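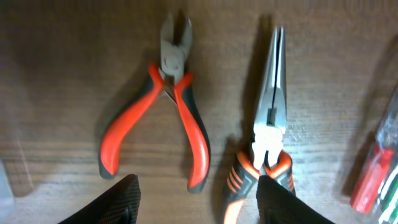

Pevholm is a small company that teaches robots to handle tools. We do it by showing. A person moves the robot by hand, or steers it from a second arm at the other side of the room, and the robot keeps a record of every movement. When we have enough records of the same task, we train a control program from them and give it back to the customer. Much of our daily work is with ordinary hand tools, such as diagonal cutters and needle-nose pliers lying next to each other on a wooden table. Both have handles in black with red or orange, so color alone is a poor guide, and the robot must learn to look at the jaws. The long thin jaws belong to one task and the short blunt ones to another.

## How we started

The company began as a repair shop for packing machines. We had one used robot arm, bought for testing spare parts, and in the quiet weeks we tried to make it sort the tools in our own drawers. We wrote the positions by hand, line after line. It worked as long as every tool was lying exactly where we had put it. If a colleague moved the pliers by the width of a finger, the arm closed on the table.

So we tried the other way. One of us held the arm and guided it to the handle, and we saved this movement. We did it again with the tool turned a little, and again with another tool next to it. After 64 repetitions the arm could find the pliers in most places on the table. This was in February, and by the summer we had stopped taking new repair orders.

## What we do today

We have two ways to show a task, and we choose together with the customer.

**Guiding by hand.** The motors of the arm are set to a soft mode and the person pushes the arm through the task. This is good for slow work and for people who have never used a robot before. Most visitors can do a simple pick after a short introduction. The weak side is that the hands of the teacher often come into the camera view, and then we must repeat the recording from a better position.

**Remote control.** The teacher sits at our station, which we call Gallus, and holds a small copy of the arm. What the small arm does, the large arm does also. The teacher looks at the table directly or at a screen with the picture from the wrist camera. We prefer Gallus for tasks with two steps or more, for example when a tool must be lifted, turned and placed in a holder. It takes more practice. A new teacher normally needs a few days before we keep the recordings for training.

For both ways, we follow the same house rules:

- The table is arranged again before each recording, and no arrangement is used twice on purpose.
- Other objects may stay on the table. A clean table teaches the robot very little about a real workshop.
- A failed grasp is kept if the teacher corrects it in a calm way. We mark it with its own label.
- A teacher works 30 minutes and then takes a break, because tired hands make nervous movements and the robot copies them.

## Why tools

Customers sometimes ask why we do not work with boxes or bottles, where the market is bigger. The reason is simple: tools are what we know. Pliers have two handles that can open or close when you touch them. If the gripper takes only one handle, the tool swings. If it takes both too near to the end, the jaws hang down and hit the edge of the tray. A person solves this without thinking about it, and for this reason it is difficult to write in a program but rather easy to show.

Shiny metal is a second problem. Under a strong lamp the joint of a tool can look almost white to the camera, and the form gets lost. We record with several positions of the lamp, also with ones that we find unpleasant ourselves.

Our present collection has 211 different hand tools. Some were bought new, many came from the old repair shop, and a few were sent by customers who wanted the robot to learn exactly their model – including one very worn crimping tool that still gives us trouble.

## Our work with Rothe

Rothe is our longest customer. They prepare tool sets for service technicians and came to us with a wish that sounded modest: the robot should take the correct pliers from a mixed table and put them in the correct place in the case. We visited their packing room, watched how the employees did it, and then asked these same employees to be the teachers. We think this was the most important decision of the project. They always took the needle-nose pliers low on the grips and laid them down with the tips first, and our own people had never done it so.

The cell has now 3 teachers from their side, and they make the new recordings without us when a tool is added. We check the data and do the training.

## Pidgate

Pidgate is the name of our teaching room and also of the course we hold there. The course is for companies that already own an arm and want to make their own demonstrations. We keep the groups small, so that each person has enough time with the arm. You will learn to plan a task, to record it in both ways, and to see which recordings should be thrown away. Programming knowledge is not necessary.

Please bring one or two tools from your own workplace. Used ones are welcome – only sharp blades should be covered for the transport.

The next course starts on 4th December. For places, or if you want to discuss a task with us first, please write to the office and add a short description of the work as it is done today by hand.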